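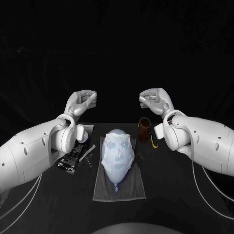

Face mask set, week one. We're at 700 demonstrations total now across all tasks, and this is the one that's been eating everybody's time. Sheet mask onto a face, smooth it down, peel it off, both hands. Aniela Pawlak wrote the task card back in the spring and the first version asked for a mannequin head, but the head was too stiff and the mask slid right off the chin. A balloon on a gray towel does the job better. It gives a little when you press, and the mask can be worked into eyes, nose and mouth well enough that the labelers know which way is up. Start pose is hands up over the table, fingers curled, touching nothing. Please actually hold it for 3 seconds before you move. Half the clips from the Gerkance bench start mid-reach and the trimming script throws those out.

Other stuff on this task:

Towel goes lengthwise, pointing at the operator. Knot end of the balloon toward you. If it's sideways the episode gets flagged and somebody (me) has to look at it.

Props get moved between every take. Not a lot, a hand's width is fine. Baltasar Mateos ran the first batch through training and the policy learned where the jar was on the table instead of looking for it, so it reached for the same spot every single time. Was kind of funny once.

New balloon every 16 takes or when it goes soft, whichever is first. A pop counts as a failed episode, keep it, tag it "pop". We do want failures. What we don't want is failures with no tag.

Cables. Check the slack on both sides before you start teleop. Calvo lost most of an afternoon to a wrist cable that was pulling on the big sweeps and nobody noticed till playback, the hand had a little twitch at the end of each one. Those are all out of the set now.

Slow is OK. New operators try to go at human speed and then the fingers bunch the mask up on the nose. Best clips so far are the boring ones. Take your time on the cheeks, lift the fingers clear before you go to the next spot, dont drag.

If you drop the mask, pick it up and keep going, up to two tries. Recoveries are the part the model is worst at and we have hardly any of them. Tag "recover" plus the try number.

Numbers: the goal is 20 good takes per operator per shift. Good meaning start pose held, tags filled in, both wrist views recording. If you get fewer, fine, just write down why in the log so we can see if its the rig or the task.

Next up after masks is the Drilero set, lids and jars, and then towel folding at Tredholm in September if the second bench is ready by then. Task cards for lids are in the shared folder, comments to Aniela by 21st May please. She'd like them on the card itself and not in chat, they get lost in teh chat.

Also we are low on balloons again.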